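Collecting floor cleaning demos with a humanoid, how we do it at Wedport

Quick writeup, people keep asking. Covers the stick vacuum task only. The tabletop stuff is on the Balness page.

You need: the robot, charged. Teleop station. Two cameras minimum, one fixed on the room and one at head height. Disk space, more than you think. A stick vacuum you don't mind getting dropped.

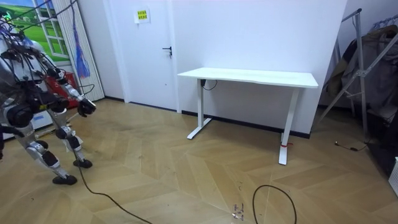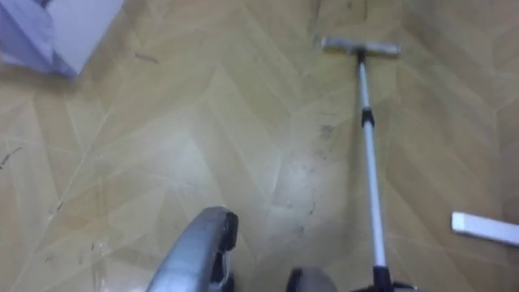

Same herringbone floor in both.

How many demos before it's worth training anything?
We start a first training run at 303 good episodes. Fewer than that and the policy mostly learns to stand near the vacuum.

Step 1. Pick the room
Real room, real furniture. Don't tidy too much. Hair, crumbs, bits on the floor, leave them, the policy has to learn what dirt looks like. Do move anything that can snag a foot. Cables are the big one – run the tether the same side every session and walk the path yourself first.

Step 2. Set the fixed camera
High enough to get both feet and both hands through the whole reach. Lock it. Tape the tripod feet. If somebody bumps it, stop and start a new session ID, do not nudge it back and hope.

Step 3. Check the head view
Open the live feed and look down at the floor. You want the fingertips just inside the bottom of the picture when the arms are in ready position. Shiny floors blow out easily so fix the exposure by hand. Auto exposure ruined most of our February data.

Step 4. Vary the start
Vacuum on the floor, a new angle each time. Handle toward the robot, handle away, half turned. We keep a list of start poses in Thibodeau (our logging tool) and it picks one for you. Use it. People think they are being random and they're not.

Step 5. Record
Hit record BEFORE the robot moves. Approach, bend, close the gripper on the handle, lift, push. Go slow on the grasp, normal speed on everything else. If you fumble the handle, keep going and try again in the same episode – recoveries are usefull data. If it falls over, stop, tag it "fall", reset.

Keep episodes short. Ours are capped at 4000 steps and anything over gets dropped by the loader without a warning. Found that out the hard way.

Step 6. Tag right away
Success, partial, fail, fall. Plus the start pose. Do it before the next take, you will not remember at the end of teh day.

Step 7. Cull
Last batch we recorded 541 and kept 371. Most of the rejects were out of sync streams, not bad driving. So check the timestamps after the first five episodes of any session, saves a whole afternoon.

Step 8. Upload
Push to Mutach overnight. Wait for the checksum mail before you wipe the local drive. Please.

Notes
– swap operators every hour, tired hands make jerky grasps
– close the curtains or leave them open, but same all session
– empty the vacuum sometimes, the weight changes the lift

Upload script and tag list are in the shared folder. Will add the two-handed grip part when we've got it working.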